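The linen closet, finally

So I did the closet. The hall one, the one I've been closing with my hip since April.

Quick post because I have to be out the door by 4 and I still haven't eaten. But a couple of you asked after the last one (the spice drawer, which is still holding up, thanks) so here goes.

Background for anyone new. The closet is 30 inches wide and deep in the worst way, deep enough that things go to the back and you buy them again. Four shelves. Towels, sheets, tablecloths, curtains from two apartments ago, and a whole category I can only call fabric. Pieces of fabric. Bought because I liked the print, brought home, folded, never cut. You know who you are, you do it too.

I pulled everything out onto the bed. All of it. Big mistake doing that after dinner, because then the bed is gone and you're committed. Ended up sleeping on the couch under a beach towel with my feet out. Don't start after dinner.

Next morning, coffee, sorting. My system, if you want to call it that:

Stuff we use every week
Stuff we use when people stay
Stuff that's nice and I don't know why I have it
Rags

The rag pile got big fast. Fitted sheets with no stretch left in the corners, a bath mat, pillowcases gone see-through. I cut up what was worth cutting up and the rest went in a bag for textile recycling. They take it clean and dry at the drop-off behind the library, worn out is fine, I checked.

Towels were easy. We're two people. We kept the good ones and I was harsh. Hamish (Innes, my husband, some of you have met him at the swap) wanted to keep a brown one he's had since college and we had a whole conversation about it in the hallway. It stayed. It's for the dog now, officially. We don't have a dog. He's working on it.

Then the prints. This is where I slow down, always. I can throw out a sheet without blinking but hand me a yard and a half of something with big loopy shapes on it and I'm sitting on the floor for an hour holding it up by one corner.

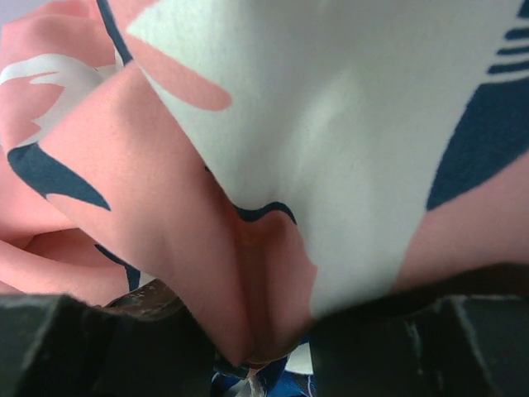

I had a rule for these, which I got from Despina Grecu, who taught the sewing class I took two winters ago and who has a whole wall of fabric at home that looks like a shop. Her rule is you say out loud what it's going to be. Cushion, curtain, skirt, whatever. If you can't say it in one breath you give it to somebody who can. She's right and I hate it.

What I could say out loud:

Cushion covers for the bench in the kitchen. Two pieces.
A bag for the bags.
A curtain for under the sink in the back bathroom, where right now there's just a view of the pipe.
A tablecloth, needs a hem, that's all it needs, it has needed a hem for three years.

Everything else went in the give pile and the give pile went in the car right away so I couldn't go back through it. Well. I went back once. One piece. It was striped. Leave me alone.

OK folding. I tried the rolling thing people do and it's lovely in a drawer and useless on a deep shelf, they roll off each other and end up in a heap. What worked was folding everything to the same width, like a magazine, and standing it up on edge in bins. Print facing out. Then you can flip through them like records and pull one without the whole stack coming down on your head. For the really big pieces I fold the long way first, then in half, then in thirds. Slippery ones, fold around a piece of cardboard. I cut mine out of a delivery box.

The bins are from Nurkdale, the plain gray ones with the slot handle. I measured the shelf and not the door frame so the first size I brought home wouldn't go in past the trim, had to take them back and get the next one down. Measure the opening!! Not the inside. The opening.

Shelf liner is Plellura, the kind you cut yourself, no glue. It's fine. It curls at the front for the first day or so, I put cans of tomatoes on the corners overnight and that fixed it. All in, bins and liner and a pack of the clip-on labels, came to 122 dollars, which is more than I told Hamish, hi Hamish.

Labels I kept boring. SHEETS QUEEN. SHEETS SPARE. TOWELS. TABLE. TO SEW. I did one that said MISC and took it off again, I know what happens with a MISC bin.

Sheet sets go inside their own pillowcase, everyone's mom knows this one, mine did, I ignored her for twenty years. It works. Sorry Mom.

Top shelf is only blankets and the air matress, things you want twice a year. Bottom shelf is the vaccuum bags and the iron. I did leave one shelf nearly half empty on purpose and it's killing me. Every time I walk by I think of something that could go there.

How long did it take. Evening plus most of the next day, with breaks, with a run to exchange the bins, with an argument about a towel. If you had only one person's stuff and no fabric problem you'd be done before lunch.

Things I'd do different:

Wash first. I washed half of it after because it smelled like closet, and then had to fold it all a second time.
Get the bins after the sorting. I needed two fewer than I bought.
Iron the prints before they go in the TO SEW bin. I did not. They're creased all to heck and I know future me is going to use that as an excuse.

The sewing I'm giving myself 48 days. Random number, it's when Hamish's sister comes and she'll be sitting on that kitchen bench. If there are no cushion covers by then, the fabric goes to Despina and I'll say so on here. You can hold me to it.

Somebody in the comments last time wanted to know about cedar blocks. I use them, I sand them a little when they stop smelling, no idea if the moths care.

Next up is the coat situation by the back door, or maybe the desk, depends on the weather. Gotta run, it's 3:40 and I can't find my keys.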